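El minimalismo que cabe en una caja

Lleva nueve años entrando en casas ajenas para decir a sus dueños qué sobra, y lo primero que pide al sentarse es que no se la llame "gurú del orden". Prefiere que tampoco salga su nombre. "La gente que me contrata no quiere que el vecino sepa que ha pagado por esto", dice. Acepto, aunque llego con pocas ganas de creerme nada. He leído demasiados libros de portada blanca sobre la felicidad de tener tres camisas.

Empezó en Disbridge, vaciando pisos heredados, y de ahí pasó a los vivos. Cobra 176 euros la mañana y calcula que a un piso normal le bastan 2 visitas. Le pregunto si no es mucho dinero por oír que hay que tirar las revistas. "Lo es", contesta. "Si usted puede tirar las revistas sola, no me llame."

Tiene poca paciencia con su propio gremio. Los métodos con nombre le parecen una manera de vender cajas, y pone el caso de Yip, la aplicación que premia con puntos cada objeto del que uno se desprende. "Tuve una clienta que compraba cosas baratas en el bazar para darlas de baja a final de mes. Iba la primera de su grupo." Le digo que me cuesta creerlo. "A mí también me costó, hasta que abrí el armario."

Sobre los estudios que citan estas empresas, esos que prometen dormir mejor con la mesilla despejada, soy yo la que insiste. Quiero saber si alguna vez ha visto a alguien cambiar de vida por ordenar un cajón. Se lo piensa un rato largo. "He visto a gente encontrar el pasaporte", dice. Después matiza que hay quien respira mejor una temporada, y que esa temporada suele acabar en Navidad. 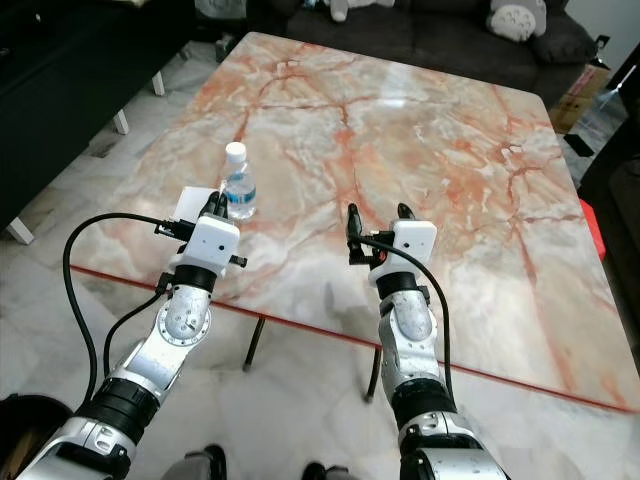 Dos brazos robóticos ante una mesa

Hablamos luego de mesas, que para ella son el termómetro de una casa. Las de comer se llenan de cartas y las de despacho, de tazas. Desconfía de los tableros que imitan piedra, o que lo son y se compraron para enseñarlos. "Hay quien se gasta 2000 euros en una superficie preciosa y a los dos meses ya no sabe de qué color era." Tampoco se fía de las casas en las que no hay nada encima de nada. Dice que en esas abre siempre el trastero.

El trastero es el asunto que más la enciende. En Gustthorpe, donde trabaja ahora casi todo el año, han abierto varios almacenes de alquiler, y el mayor, Emow, ofrece el primer mes gratis. Según ella, media clientela guarda allí lo que presume de haber tirado. "Pagan por no decidir. Y lo llaman vivir con menos." Le pregunto si se lo dice a la cara. "Se lo digo en la segunda visita, cuando ya me han pagado la primera."

Intento llevarla a un terreno menos cómodo: el dinero. Vivir con poco sale caro cuando hay que volver a comprar el taladro que se regaló en octubre, y quien no llega a fin de mes guarda los tarros por buenas razones. Aquí espero una defensa y no la encuentro. "Mi madre tenía 30 tarros vacíos y los usaba todos", dice. "Yo no habría tocado aquella cocina." Sí reconoce que durante años aconsejó tirar cables, y que se arrepiente. "Los cables, guárdelos. En una bolsa, pero guárdelos."

De las fotos del antes y el después no quiere saber nada. Las hacía al principio, para anunciarse, y las dejó - cuenta - el día en que un cliente le pidió desordenar un poco más el salón para que el contraste luciera. Me parece la anécdota más sincera de la tarde, y también la que peor deja al oficio.

Sigo sin estar convencida. Me resulta raro que una profesional hable tan mal de lo que vende y siga teniendo la agenda llena, y sospecho que la franqueza forma parte de la tarifa. Se lo comento mientras recoge el abrigo. No se ofende. Pregunta qué llevo en el bolso, que pesa una barbaridad, y le enseño dos paraguas, un libro que no he abierto y el cargador de un teléfono que ya no tengo.

"El cargador quédeselo", dice.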